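# Facilities Forum / Furniture and Surfaces / Tape on shared worktables

**Sendden_Desk** (moderator)

Members are reminded that this board covers the care of shared furniture at all Sendden sites. The present thread was moved from General Matters at the request of the original poster. Replies should stay on the subject of worktables and their surfaces.

---

**benchkeeper27**

Good morning. I am responsible for the worktables on the second floor of the Nel building and would like the advice of members on a matter that has been raised with me twice since October.

Several of our white tabletops have tape on them. Some of it is there to mark where items should be placed, and some of it appears to have been put down to cover a part of the surface. Our written rules allow tape "for short periods," but they give no length of time and do not say which kinds of tape are allowed. The Nirex-finish tops cost us 561 dollars each when they were bought, and I would prefer not to replace any of them early.

The table I am asking about has a large patch of gray duct tape on the left, laid in overlapping strips, and a square of black tape to the right of it. The black tape is scuffed and has worn spots. The gray patch is wrinkled, and its ends are uneven.
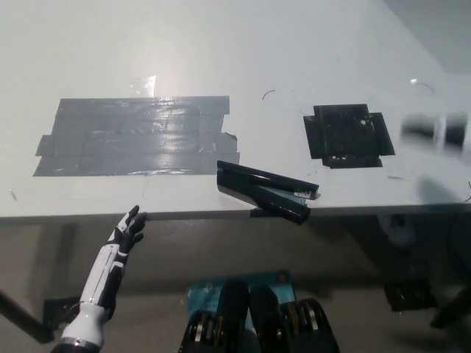 ## Questions to members

1. Should duct tape be allowed on a matte white top at all?
2. Is there a removal method that does not leave a shiny area behind?
3. Who should approve marks that are meant to stay?

I would be grateful for replies from sites with the same type of table.

---

**flolo_stores**

Thank you for raising this. At Flolo we stopped the use of duct tape on tabletops two years ago. The backing comes away easily enough, but the adhesive stays on the surface and collects dust. We spent 2,391 dollars on surface repairs in the year before the change, and most of that was for adhesive and for scratches made by people scraping it off with metal tools.

For your second question, our practice is as follows:

- Warm the tape with a hair dryer on a low setting, one strip at a time.
- Pull the strip back slowly and keep it close to the surface.
- Remove what remains with a citrus cleaner on a soft cloth, after a test on the underside.
- Wipe with water and a little dish soap, then dry.

Please do not use acetone on this finish. A scouring pad will also change the sheen of a matte top, and that cannot be put right afterward.

---

**M_Annex**

I must respectfully disagree with the previous reply on one point. A full ban did not work at our site. Staff needed marks on the tables and used whatever was in the drawer, including packing tape, and that was harder to remove than the duct tape had been. We now keep one approved product, a low-tack vinyl floor tape, and we replace it on a fixed schedule.

With regard to the table shown, I would leave the black square in place until the users of the table have been asked. It has short tabs on each side and looks like a mark that was laid out with some care. The gray patch is another matter – a covering of that size should be a mat. A mat can be lifted and washed.

I also note a small piece of clear tape just above the gray patch. Clear tape is easily missed during cleaning and should be on your checklist.

---

**flolo_stores**

I accept the point about packing tape. I do not accept that a schedule is enough in itself. Our own schedule was signed every month, and the tape was still there when the tables were moved.

---

**quietfloor**

A smaller observation, if it is in order. There is a stapler at the front of that table with its base slightly over the edge. Our site rules ask that hand tools and desk supplies be kept a hand's width back from the edge, and I would suggest a similar line in yours. There are also small bits of debris on the top, including what looks like a bit of wire or a shaving. A dry brush before any wet cleaning would prevent scratches.

---

**benchkeeper27**

I thank all members for their replies. I will ask the users of the table which marks they need before anything is removed. The stapler rule will be added to the draft.

Could M_Annex state how often the vinyl tape is replaced, and how much is kept in stock?

---

**M_Annex**

Every eight weeks. We order some 175 rolls a year for the whole annex, and most of these go to the floors. The tables use very little.

---

**flolo_stores**

Eight weeks would be too long for us, as the room is warm in summer and the adhesive softens. I would advise benchkeeper27 to begin with four weeks and to review the period once the first set of strips has come up.

---

**Sendden_Desk** (moderator)

The thread will remain open. Members who have the current Nirex care sheet are asked to attach it to a reply, as the copy in the library is out of date.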